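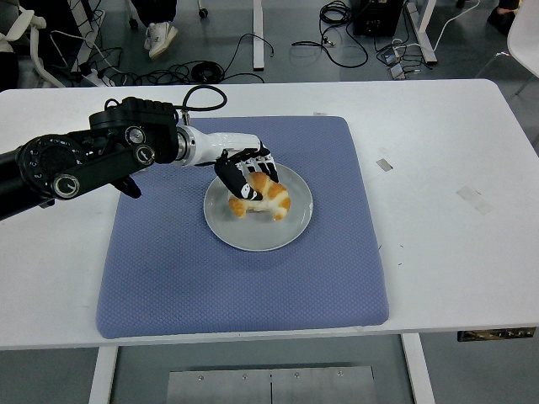

A croissant on a round white plate, with a quilted mat underneath.

Quilted table mats – frequently asked questions

Last updated February 12, 2023

Most of what people ask us about our mats is answered on this page. It covers the square quilted mats in the Nasberg and Rernura ranges. The Kjærgaard runners have their own page, although the washing advice is the same.

CHOOSING A MAT

What is the difference between Nasberg and Rernura?

Nasberg is the padded mat with the fine diamond quilting and the soft, rounded edge. Rernura is thinner, quilted in straight lines and bound with a flat tape. Nasberg is nicer under the hand and quieter when you put a plate down. Rernura folds smaller and dries faster. Both are cotton on the outside with a polyester filling.

Which size do I need?

The square mat is made for one plate, with a border showing on all sides. It suits a breakfast or side plate best. A large dinner plate will fit on it, but you won't have room for cutlery as well, and most people lay the knife and fork straight on the table or use a runner down the middle.

If you aren't sure, cut a square of newspaper to the size given on the product page and try it on your own table with your own plates. Chairs with arms make a difference too, as they push people further apart.

Do you make a round one?

No. We tried a round version and the quilting puckered at the edge after washing. We may come back to it.

Which colours go with white plates?

Any of them, really. The blue-violet is the one we use most ourselves, as white china stands out well on it and so does anything golden or brown, such as pastry or toast. On a white table the paler colours can look a bit lost. On a dark wooden table it is the other way round and the oatmeal or the light grey will look better.

Will the colour look the same as on my screen?

Nearly. The blue-violet is the hardest to show properly. It looks bluer in daylight and more purple under a warm bulb. We can post a small fabric sample of any colour free of charge. Please ask for no more than 3 at a time.

Can I mix colours on one table?

Yes. All the mats in one range are the same size and thickness, so they sit well together. We wouldn't mix Nasberg and Rernura on the same table, as the difference in height shows.

USING YOUR MAT

Can I put a hot plate on it?

A plate that has been warmed in a low oven is fine. So is a bowl of soup or porridge. Don't use the mat under a pan, a casserole or a baking tray straight from the oven. The filling can melt or go hard, and the heat may still get through and mark the table. Use a cork or metal trivet for those.

Will a glass stand safely on it?

A tumbler or mug will. A wine glass with a narrow foot can lean a little on the Nasberg because of the padding, so we would stand it beside the mat. Rernura is flat enough for any glass.

Does it slip on a smooth table?

It can do on a very smooth white or varnished top, mainly when the mat is new. The first wash takes the finish off the cloth and it grips better after that. If it still moves, put a piece of thin rubber mesh under it, cut slightly smaller than the mat. Please don't use double-sided tape. It pulls at the back of the quilting and leaves bits on the table that are a nuisance to get off.

Will the colour rub off on a white table?

It shouldn't when the mat is dry. A new blue-violet or dark red mat may leave a faint trace if it is put down damp and left there. Wash it once before first use and let it dry right through. If you do get a mark, warm water with a drop of washing-up liquid will usually shift it from a laminate or painted top. On bare wood, try a hidden spot first.

Does it protect the table from scratches?

Yes, from the unglazed ring on the bottom of a plate, which is what does most of the scratching. It won't stop a knife. Please don't cut bread on it.

How do I get pastry crumbs out of the quilting?

Take the mat outside, hold it by two corners and shake it. Flakes from croissants and puff pastry are light and mostly come away at once. For what is left in the stitching, use a dry pastry brush or a clean nail brush and go along the lines of the diamonds, not across them. Do this before you wipe it with anything wet. Wet flakes turn to paste and hold on to the thread.

A vacuum cleaner with the small brush head works too, on low power.

What about butter?

Croissants are the usual cause, and a plate with a slightly raised rim catches a good deal. If butter does get on the mat, lift off what you can with the back of a knife, then cover the spot with cornflour and leave it for an hour. Brush off the cornflour, dab on a little washing-up liquid and wash the mat as normal. Check that the mark has gone before you iron it – ironing sets grease.

And jam, coffee or red wine?

Rinse jam and coffee from the back of the cloth with cold water as soon as you can, then wash. Red wine needs the same and may need a stain remover as well. Use one meant for coloured fabrics. Bleach will take the blue-violet to a patchy pink.

WASHING AND STORING

Can it go in the washing machine?

Yes, at 40 degrees on a normal cycle with similar colours. Wash dark mats on their own the first time. Leave out fabric softener, which makes the cloth slippery and less good at soaking up a spill.

Will it shrink?

A little, mostly in the first wash. We cut the cloth with this in mind, and the sizes on the product pages are the sizes after washing. A new mat may therefore be slightly bigger than stated. If you are adding new mats to an old set, wash the new ones before you compare them.

Can I tumble dry it?

Rernura, yes, on low. Nasberg is better dried flat on a rack or over a towel, as the padding can gather in one corner in the dryer. If that happens, wet the mat again, pull it square by hand and leave it flat. It nearly always comes back.

Don't peg a Nasberg by one corner. It dries with a point in it.

Does it need ironing?

Not usually. If you want it very flat, iron it on the back with a warm iron while slightly damp. Don't press hard on the padded edge or you will flatten it.

How should I store the mats?

Flat in a drawer, in a pile. If there isn't room, roll them loosely with the right side out. A sharp fold leaves a line across the diamonds that takes a wash to remove.

How long do they last?

It depends on how often you use them. We test a piece of each cloth through 100 washes before we put it on sale. By then the colour has softened but the stitching should still be sound. The part that wears first is the edge nearest the person eating.

ORDERS AND RETURNS

Are the mats sold singly?

Yes, singly or in sets of four and six. There is a small saving on the sets. Cafés and guest houses can ask for trade prices.

Where are they made?

The cloth is woven in Portugal. Cutting, quilting and edging are done at our workshop in Gusville, and you can collect orders from there if you let us know first. We make 3000 mats a year, so a colour does sometimes run out.

When will the blue-violet be back in the large size?

We expect it in September. The square is in stock now. You can leave your email address on the product page and we will write to you once, when it comes in.

How long does delivery take?

Orders normally arrive within 7 working days. Mats are posted flat in a card envelope, and sets of six go in a box. Single mats fit through most letterboxes, although the Nasberg is a tight squeeze.

Can I return a mat I have washed?

Not if you have simply changed your mind. If something has gone wrong in the wash and you followed the instructions on the label, then yes. Send us a photo of the mat and the label by email and we will replace it or refund you. Stitching that comes undone within the first year is always replaced.

There is a loose thread on my new mat. Is it faulty?

Probably not. The quilting is finished by machine and a short tail is sometimes left on the back. Snip it close to the cloth with small scissors and don't pull it. If a whole line of stitching is loose, send it back.

Do you sell the plates?

No, only the textiles.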